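Sarkport mobile client: shots rejected at long range after the netcode update

Posted in Technical Help > Multiplayer

drunport_lurker

I play Sarkport on a mid-range Android phone over home Wi-Fi. Since the last client update, long-range shots in ranked matches show a hit marker on my side and then no damage is applied. Close range is fine. It happens most on the Dritoden map, on the long lane between the dock cranes and the radio mast.

In-game ping reads 24 ms and hardly moves. Frame rate is locked at 60. I have cleared the cache, reinstalled, and switched the graphics preset from High to Medium with no change. Offline missions do not show the problem at all, so I assume this is network related, but the ping number says otherwise. Is there a client setting that affects hit registration, or is this on the server end?
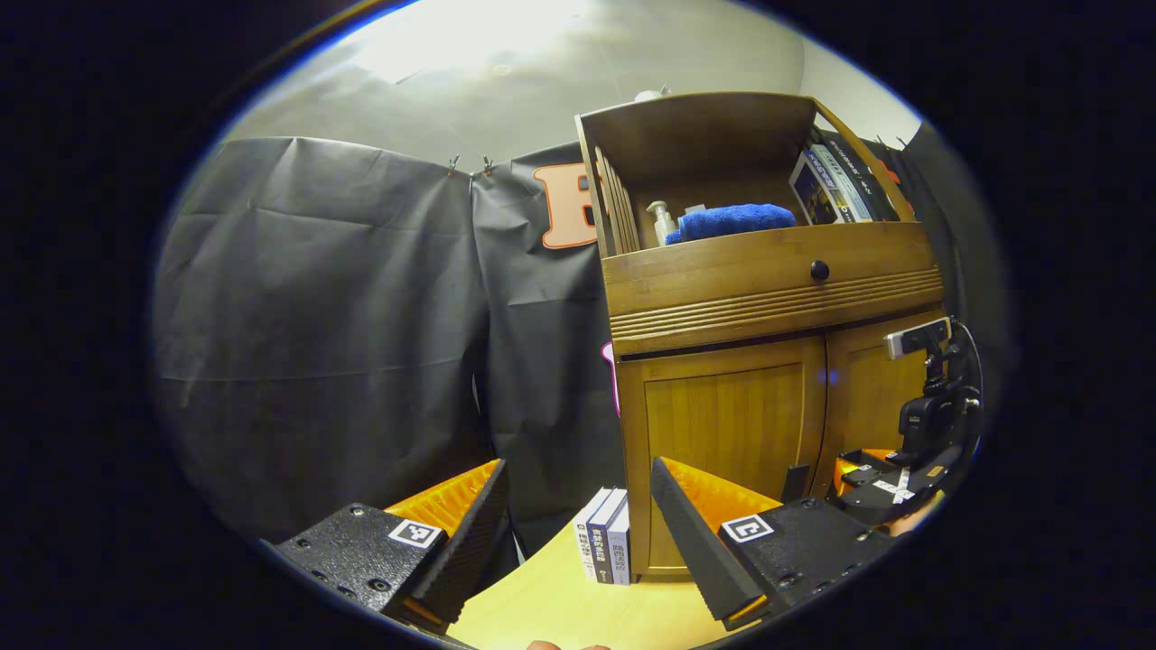 One more detail that may matter: the problem is worse in the evening, after 7 p.m. or so, and the match replay shows my shot landing behind the target even when my own screen had the crosshair on the chest. I can reproduce it in custom lobbies if the host is on a different region.

tickrate_tuesday

The ping figure in the Sarkport overlay is an average, refreshed every 2 seconds. It hides jitter and it hides packet loss. You can have a steady 24 on the display and still be dropping enough packets for the server to throw out your shot.

Go to Settings > Network > Advanced and turn on Extended Stats. You get two more lines, Loss and Interp. Play one full match and watch both of them.

If Loss goes above 2 percent during a fight, the problem is between your phone and the router. Move the phone to the 5 GHz band, turn off Wi-Fi power saving in the Android developer options, and turn off any download running on another device. Evening-only trouble usually points to channel congestion from the neighbors.

If Loss stays at zero and Interp climbs, the client is buffering old positions. You are then aiming at where the target was, and the server only rewinds so far before it rejects the claim. At close range the hitbox covers enough of your screen that the error does not show. At the far end of Dritoden it does. Set Interpolation to Fixed — the update resets it to Adaptive — and restart the client. The setting is not applied until a restart, even though the menu accepts it.

The offline missions tell you nothing here. They run hit detection locally.

For the custom lobby test, keep the host in your own region or you are measuring a different thing.

mastcamper

same thing on my tablet. i just stopped playing sniper on that map and took the carbine. try the Drunport map, the lanes are shorter

drunport_lurker

Extended Stats was hidden behind a toggle I had never opened. Loss sat at zero for the whole match. Interp went up to 19 frames on the dock lane and came back down once I was in the buildings. Interpolation was on Adaptive, and I know I had it on Fixed before the update.

Set it to Fixed and restarted. Three ranked matches on Dritoden tonight and the long shots register. Enemy movement looks slightly more jerky than before — is that expected?

tickrate_tuesday

Yes. Fixed does less smoothing. If it bothers you, raise the buffer value by one step and check the replay again. Leave Teixeira Smoothing off, it adds its own delay on top of the buffer and the stats page does not include it.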